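Hikthorpe Robotics Club -- Bench Inspection, Two-Arm Station
Pencil case task, Brarneck heat
October, start 16:10
Checked by: Manuela Longo. Second pair of eyes: Cosimo Sanna
Copy to: Mr Parisi, Samuele, Concetta

Key: OK / FIX (before next power up) / WATCH (carry on, look again next session) / NA

1. BEFORE POWER

1.1 Emergency stop in reach of whoever is running -- OK. Pressed it, released it, pressed it again. Samuele wants it on the left, he's left handed. Fine, but tape the lead down if it moves.

1.2 Both bases tight to table -- OK. Right one took a quarter turn on the front bolt. Did the same last time, so put it down as WATCH really.

1.3 Table itself -- OK. Doesn't rock. Wipe it down, there's a brown stain near the front that won't come off, not a hazard, stop reporting it.

1.4 Mains lead and power bricks -- OK. Label dates good.

1.5 Cables clear of joints -- FIX. Left arm has a cable looping under the wrist. Bring the slack back along the arm and clip it. Not tape!! Tape went soft and stuck to the padding last time. Concetta has clips in the Nallby cupboard, second drawer.

1.6 Strap on right gripper -- WATCH. Hangs down in a loop. Didn't catch on anything in ten minutes of slow moves but I dont like it. Tuck it or trim it, ask Mr Parisi before trimming.

1.7 Hair, sleeves, lanyards -- OK after asking. Twice.

2. GRIPPERS

2.1 Screws on finger plates -- OK. Checked with the small driver, all of them, both grippers. None moved. New driver needed, the tip is rounding off.

2.2 Ribs on fingertips, splits or bits missing -- OK left. OK right. Bend each one by hand with power OFF. Cosimo did one with power on and has been spoken to.

2.3 Fingers close evenly -- OK.

2.4 Grip force setting -- OK at 67 in the settings file. It was at 100 when we opened it, who did that. Write your name in the log if you change it.

2.5 Load -- full pencil case weighed on kitchen scales. Limit is 350 g for this task, that's our rule for the heat and not something off a spec sheet. Came in under. Weigh again if anyone adds pens. Nobody to add pens.

3. WORK AREA

3.1 Two-metre line on floor -- FIX. Half of it has peeled up by the door. Redo before visitors.

3.2 Things on the table that aren't part of the task -- WATCH. Letter blocks and the building-brick board are at the far side. They can stay for the sorting task but push them right back to the edge line. The right gripper comes in over that side and a stack of blocks is a stack waiting to go over.

3.3 Loose pens -- FIX. Retractable one lying beside the gripper. A pen under a finger when it comes down = bent finger or a pen across the room. Anything out of the case gets picked up with arms PAUSED and someone saying "paused" out loud.

3.4 Lighting -- OK. Shadows from the arms are big but the operator can see both fingertips from the stool.

3.5 Wrist cameras, lens clean -- OK. Use the cloth, not your jumper.
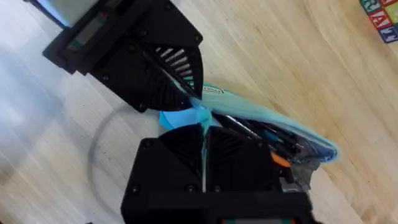 Zip case held between the two, contents showing. Item 4.3. 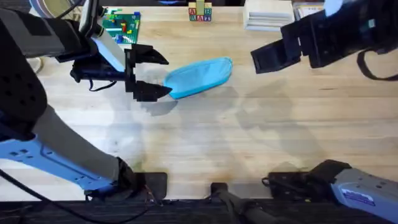
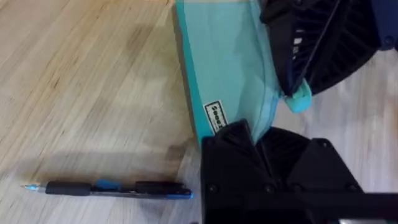 Pen at bottom left is the one in 3.3. 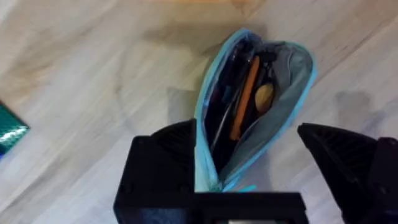
4. RUNNING CHECKS

4.1 Slow mode first -- OK. First three goes always in slow mode, including when the judges are waiting.

4.2 Arms approach one at a time -- OK. Left goes to the case, stops, then right. If both are moving and the tips are closer than a hand's width, stop and reset.

4.3 Tips meeting over the case -- WATCH. They get very close when both want the same bit of fabric. No knock heard today. Samuele to move the second grip point further along the case, then rerun this check from 4.1.

4.4 Case held upright -- OK for the short hold. Keep faces back from the table, pens point up. Safety glasses for anyone on the stool. We had one pair between three, need more.

4.5 Zip pull -- WATCH. Little tab sticks out near where the fingers close. Metal or plastic dosn't matter, keep the fingers off it.

4.6 Stop test while holding -- OK. Pressed stop with the case gripped. Arms stopped, case stayed put. Don't put your hand under to "catch" it. Let it drop, it's a pencil case.

4.7 Motor temperature by back of hand after the session -- left warm, right warm, neither too hot to touch. OK.

5. SHUT DOWN

5.1 Arms to rest position before power off -- OK
5.2 Batteries -- NA, mains only
5.3 Log filled in -- FIX. Last line in the log is run 1,501 with no initials. Whoever that is please sign.
5.4 Pens counted back into the case -- not done, ran out of time, Concetta to do

COMMENTS

Cosimo: agree with all except 1.6, I'd call it FIX. Strap swings when the arm goes back fast.

Manuela: ok, changed to FIX if we leave slow mode. WATCH in slow mode.

Mr Parisi: Don't trim the strap, tuck it under and clip it. Tape for floor is ordered. Glasses: take the ones from the Nallby workshop, sign them out. Nobody goes above slow mode till 1.5, 3.1 and 3.3 are ticked.

Samuele: the 100 was me, sorry. Was testing with the Hứa team's settings file and forgot to put it back. Run 1,501 also me.

Concetta: clips done on left arm. Still need doing on the right, ran out.

Recheck: 1.2, 1.5, 1.6, 3.1, 3.3, 4.3 -- before the heat, Manuela + one other.

Hikthorpe Robotics Club | Contact: ask for A. Parisi at the school office | © Hikthorpe Robotics Club | Back to top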